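Clumholm Casts Its Lead Voices for Animated Series "Flastar"

2023-10-08
By Leanne Entwistle

Clumholm is thrilled to announce the English voice cast of Flastar, the animated fantasy series from director Heikki Kuusisto.

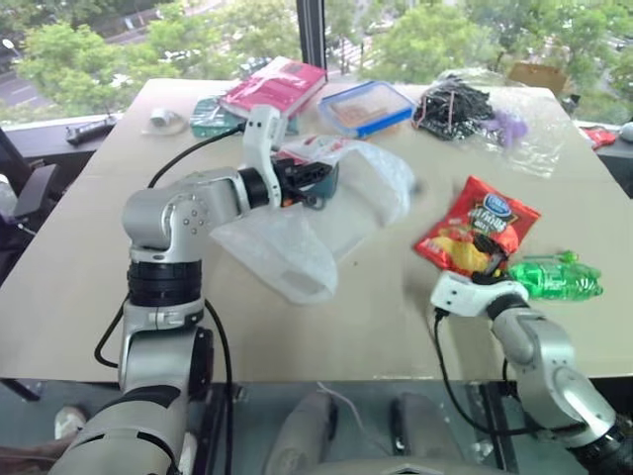
Zlata Moroz takes the lead as Plendis, a young mapmaker who can hear rivers talk. Tâm Lại plays her older brother and also sings the opening theme, a big, brassy number that had the whole studio humming by lunchtime! Lalit Nishad rounds out the main cast as the ferry captain Tkachenko, a part he read for in 2 very different accents before everyone settled on the gruffer one.

The roles were filled after an open call that drew 3483 auditions, from stage actors and radio hosts to people who had never stood at a microphone before.

"I listened to Zlata's tape on the train and missed my stop," said Kuusisto. "She laughs in the middle of a line where there's no laugh written, and now it's in the script."

Recording is under way on the first seven episodes, with the cast working together in one room whenever schedules allow. The series will begin streaming in February, and the theme song comes out as a single the same month.

Press contact: Leanne Entwistle, Clumholm Press Office
© Clumholm. All rights reserved. | Back to top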